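From: Renata Duda
To: Grerudstead Home Tech list
Date: April 28, 2024
Subject: Re: Can they do the chores yet?

Nogueira wrote:
> My mum is 80 and keeps asking me when she can have a robot
> that warms up her lunch. I said give it a couple of years.
> Was I being daft? Has anyone on here seen one do it?

Not daft, but I'd keep her microwave skills fresh for now! I've been following the Kerno kitchen trials all through April, and lunch is exactly what they're on at the moment. A sandwich on a pink plate, and a plain white microwave with knobs:

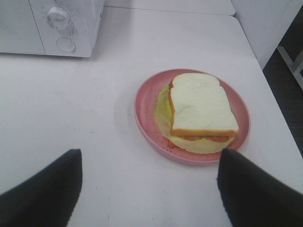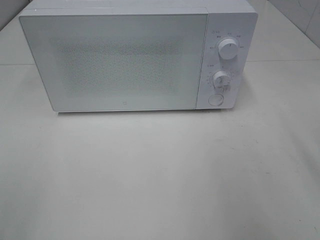

Photos: Kerno kitchen trials

You'd think the sandwich was the hard bit (all those layers waiting to slide about), and it is a pain, but look at the front of that microwave. The door has no handle! You and I just jab the round button at the bottom and don't give it a thought. A machine has to find a white button on a white panel, push it hard enough to pop the door, and then get its fingers out of the way before the door swings into them. Then there's the plate. It's low and flat on the table, so you have to get hold of the rim without tipping lunch into somebody's lap.

The knobs I'm more cheerful about. Two black fingers and a raised grip to pinch, that's a fair match, and turning a dial is something these arms do quite nicely. Stopping at the right mark is another story.

Their last write-up gave 12 clean runs out of 17 for the whole job, door to door, which I thought was pretty good until I pictured my own kitchen with five lunches on the floor. And that's with a clear worktop. Mine has never been clear in its life.

The Flarwood lot are going at it the other way and only want to do the fetching, with the person pressing the buttons. Might suit your mum better? I can dig out their notes if you like, they're on my old laptop somewhere.

Does she have knobs or a touch panel, by the way? I've a feeling touch panels are a whole other headache.

Renata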